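4.2 Recording a folding task by remote control

Read section 4.1 first. Both follower arms must be homed and the Diluvari recorder must be running.

1. Clear the platform between the two arm bases. Items on the rack can stay.

2. Lay the trousers flat across the platform with the waistband toward the right arm and the legs toward the left arm. Leave small creases in. The policy needs to see them.

3. Hold both leader handles in the rest position and press the pedal once. The follower arms move to match.

CAUTION: Keep hands outside the enclosure from this step on. If a cable pulls tight, release both handles and stop.

4. Bring the left gripper to a leg hem and the right gripper to the waistband. Wait 2 seconds before closing.

5. Fold the garment at a steady pace. A full fold takes around 20 seconds. Do not go back to fix a bad grasp; discard the take with the long pedal press.

6. Press the pedal once to save.

Note: Record at least 14 takes per garment. Shift the starting position a little each time.

If the arms lag behind the handles, see section 19, Vudelby link settings.

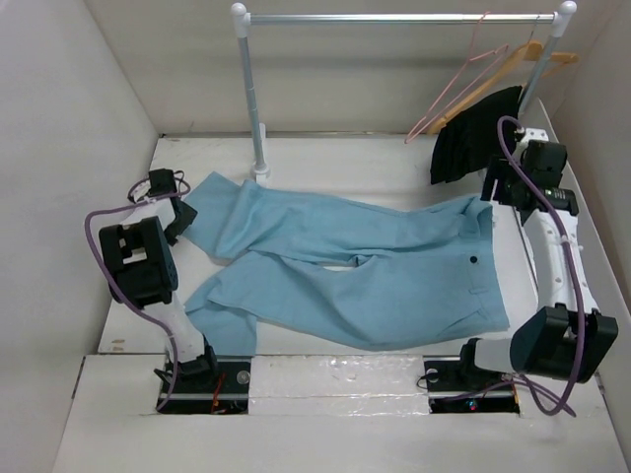 Page last changed: June 6, 2018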